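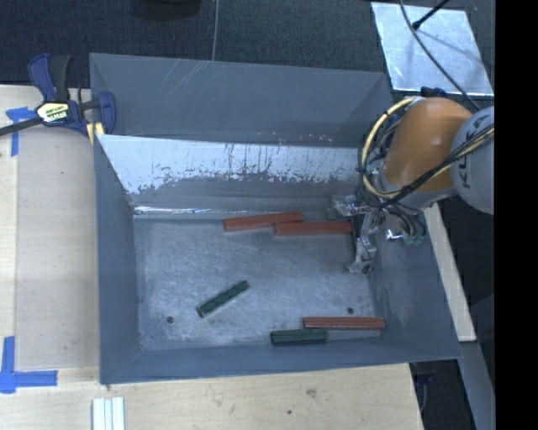
I have spent most of October watching a machine worth more than my house fail to pick up a block.

To be fair to the machine, it picks up plenty of blocks. It picks them up all morning while I'm drinking coffee and feeling like a person with a career. Then one ends up flat along the side of the bin, and the gripper comes down, touches the wall, thinks better of it, and goes back up with nothing. Then it does the same thing again, because the network is very sure of itself.

The project is called Caltlow. Karabo Nkosi came up with the name and refuses to say what it means. The idea fits on a napkin, and did. Most grasp learning setups ask one question: if I close my fingers at this spot, will I come up holding something? Ours asks that and also asks a second one: if I shove at this spot, will the first question get easier? So there are 2 scores for every candidate motion, and the arm goes with whichever promises more. Pushing costs time, so a push has to earn its place.

Shoving things before you grab them is old news in this field, and I'm not claiming otherwise. The part we care about is where the training signal comes from. The usual approach is to reward a push when the grasp right after it succeeds. That sounds sensible until you notice that the grasp might have worked anyway, in which case you have just taught your robot that fiddling is a virtue. We ended up with a policy that stroked every block before lifting it, like somebody choosing a melon.

What Tatu Mosoti suggested, in the tone of a man who wanted to go to lunch, was to score the push by the change in predicted grasp success. Look before, look after, subtract. If the number went up, good push. If it stayed put, you wasted everybody's afternoon. It is one line of code and I spent a week and a half trying to find the catch.

There was a catch. If the grasp predictor is bad, the difference between two bad predictions is worse. Early on, it gave high marks to pushes that moved a block into a corner, apparently because the corner looked crisp and well lit to the camera. So now we train the grasp side alone first and freeze it for a while before the pushing side gets to learn from it. Wafula Mushi calls this "letting one of the kids grow up before you have the other one." He has twins.

Anyway, the result. We ran 395 attempts with the frozen predictor, all on long thin blocks in a metal bin, no soft stuff, no mugs, nothing a reviewer would call everyday objects. The melon stroking has nearly stopped. When a block is out in the open, the arm goes straight for it. When two of them are touching, it tends to nudge one by the end first, which opens a gap on one side, and a gap on one side is all a finger needs. I didn't program the end thing. I would love to say I predicted it, but my notes from that week say "pushes should go through the middle, obviously," underlined.

Blocks against the walls are still miserable. The floor of the bin meets the walls at a slope, so a block that gets pushed toward the edge can ride up a little and sit there at a tilt, and our height map does not enjoy that. The bare metal doesn't help either. Shiny patches come back from the depth camera as holes, or as small mountains, depending on its mood. Zubaida Usmani wants to paint the whole bin matte gray. I have argued that the real world is not painted matte gray, a principled position that I hold most firmly at the times when I'd be the one doing the painting.

The worst run was 20 attempts in a row without a single lift, and Shabani Waweru sat through the entire thing with me, saying nothing. The log showed the pushing side choosing the same spot over and over with a predicted improvement just above zero. We had no memory in the system at all. Every look at the bin was its first look at the bin. So there's now a small penalty for repeating a push that changed nothing, and I'm aware that this is a patch, and that someone at a workshop will raise a hand and tell me so.

Next up is the question of whether the frozen predictor survives a change of blocks. Short fat ones, probably, then a mix. Karabo thinks it will fall apart and has bet me 2 lunches on it. I took the bet before I looked at the validation curves, and I have since looked at the validation curves.

If anyone has had luck with depth holes on scratched metal, my email is still on the About page. Please don't say paint.

We use cookies to remember your preferences and to count visits. By continuing to read this site you agree to our use of cookies. Accept | Settings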